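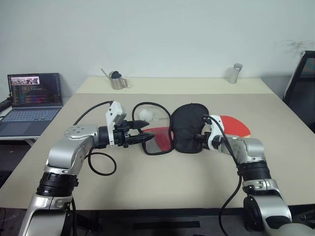 My sister says a paddle case is a sock for people with too much money. She plays with a bare paddle that lives in the bottom of her gym bag under the shoes, she beats me more often than I'd like to admit, and she wanted to know why on earth I was spending part of my vacation reading about zippers.

So, fine. Let's talk about paddle cases!

I started playing again in June after a gap of many years, at the rec center in Mesbridge, where the open tables are upstairs past the vending machines. For the first few weeks I carried my paddle in a plastic grocery bag. I thought this was charming and low-key. Then I left my water bottle in the same tote with the lid not quite screwed on, and by the time I got upstairs the bag was soaked and the edge of the rubber had started to lift near the handle. I glued it back down, badly, and it has had a little bump there ever since that I pretend gives me extra spin (it does not).

What I've learned about red rubber is that it is a magnet for everything. Dust, crumbs, the fuzz off a sweatshirt, one time a price sticker. My first paddle years ago spent its whole life loose in a drawer and by the end the red side was smooth and shiny like a dinner plate, and the ball just slid off it. I don't know if a case would have saved it. It would have kept the batteries from rolling around on top of it, anyway.

I've now tried 3 cases, which my sister thinks is 3 too many.

The first was a hard shell from Bilo. It looks great, it closes with a very satisfying snap, and you could probably drop it down the stairs. But it's bulky! It takes up half my bag, and the handle slot is made for somebody with a skinnier handle than mine, so I was always pushing the last half inch in with my thumb and then worrying about the edge tape. I gave it a month. It now holds drawing pencils and it's really good at that.

The second was a fabric sleeve I got secondhand, with the name Pavlović written inside in laundry marker. Lovely soft lining, broken zipper. I used it with a rubber band for a while, and the rubber band left a dent across the sleeve, and then the dent was all I could see. Pavlović, if you're out there, thanks for the loan.

The third is the one I've stuck with. Plain black fabric, a bit of padding, nothing fancy. I bought it in Sternatham when I was there for a dentist appointment and needed cheering up. It's flat enough to slide in next to a book and the black doesn't show the scuffs. There's room for the paddle and a small cloth, and if I'm in a hurry I can get the paddle in there with one hand while I'm holding my coffee in the other. Not gracefully, but it goes.

A few things about packing up, for anyone who has just started and is still at the grocery bag stage:

Wipe the rubber before it goes in. I used to do it when I got home, meaning I never did it. A damp cloth is plenty, and then I let it sit on the table for 5 minutes while I change my shoes. If you zip it up wet, the whole case smells like a basement by the next morning.

Blade first, handle last. I did it the other way around with the sleeve for weeks and kept catching the thin edge band on the zipper teeth.

Don't put the balls in with the paddle unless the case has a separate pocket for them. I cracked two that way. They now ride in an old spice jar, and yes, it was cumin, and yes, you can still tell.

And don't leave it in the car! I parked in full sun for one afternoon and the rubber felt oddly tacky for days. Could be my imagination, but I carry it inside now, even to the grocery store, where I must look like I'm expecting a match to break out in the cereal aisle.

My sister came over last night, by the way. She picked up my case, unzipped it, zipped it, unzipped it again, and asked what else the store had. I told her they had a blue one. She's got her eye on it, though she says it would be for her sunglasses.

Next post will be about shoes, if I can make up my mind – the grippy ones squeak so loudly on that upstairs floor that people turn around.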